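Home | Data | Documentation | Changelog | Contact

# Jernau Feed Log

A dataset of recommendation paths on short-video and news feeds, collected by the Pellanano project.

## What is inside

Jernau Feed Log records what a feed offers to a new account, step by step, when the account follows a fixed habit of clicking. We started it to study how quickly a feed becomes narrow. It can also be used for work on ad targeting, on topic drift, and on how labels for "sensitive" content are applied in practice.

The release has 48 accounts. Each account was active for 14 days and had one session per day. All accounts were created by us for this study, and no data of real users is included.

## Files

- `sessions.csv` - one row per session, with start time and length
- `items.csv` - one row per item shown, with its position in the feed
- `actions.csv` - clicks, skips, pauses and searches
- `topics.json` - the list of 23 topic labels with short definitions
- `splits/` - train and test lists, divided by account

Please use the lists in `splits/` and do not divide by row. Two rows from the same account are strongly related, and a random split gives results which are too good.

## Habits

Every account was given one of 6 habits:

1. `first` - always opens the first item
2. `random` - opens a random item from the visible ones
3. `single` - opens only items of one topic
4. `switch` - changes the topic in the middle of the study
5. `long` - prefers long items
6. `idle` - scrolls and opens nothing

The `idle` accounts are useful as a baseline. Their feeds also change with time, so a change in the feed alone does not prove an effect of clicking.

## Topic labels

Labels were given first by a classifier (Jakubowski, version in `topics.json`) and then corrected by hand for the test part only. The train part has the raw labels, and "health" and "lifestyle" are often confused there. If your work depends on this difference, please label a sample again by yourself.

## Known limits

- All sessions used English as the interface language.
- Items deleted before the end of collection have an empty `title` field. We did not fill them.
- Session times are in the local time of Tolport. Earlier copies of the files said UTC by mistake - if you downloaded before July, please download again.
- Ads are marked only when the feed itself marked them. Hidden promotion is not covered.

## License and use

Free for research and teaching. Please do not use the log to train systems which choose ads for people. For a commercial use, write to us first.

## Citation

Pellanano project, *Jernau Feed Log*, Tolport. Please add the version number from the changelog.

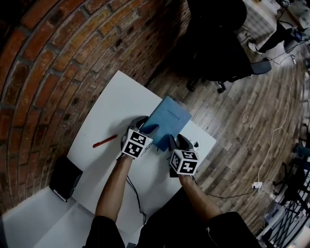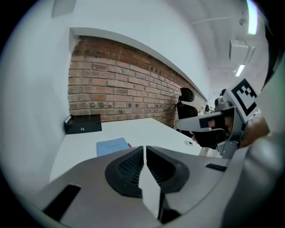 *White work surface with gripper equipment, two views.*

Contact: use the form on the Pellanano page | © Pellanano project | Back to top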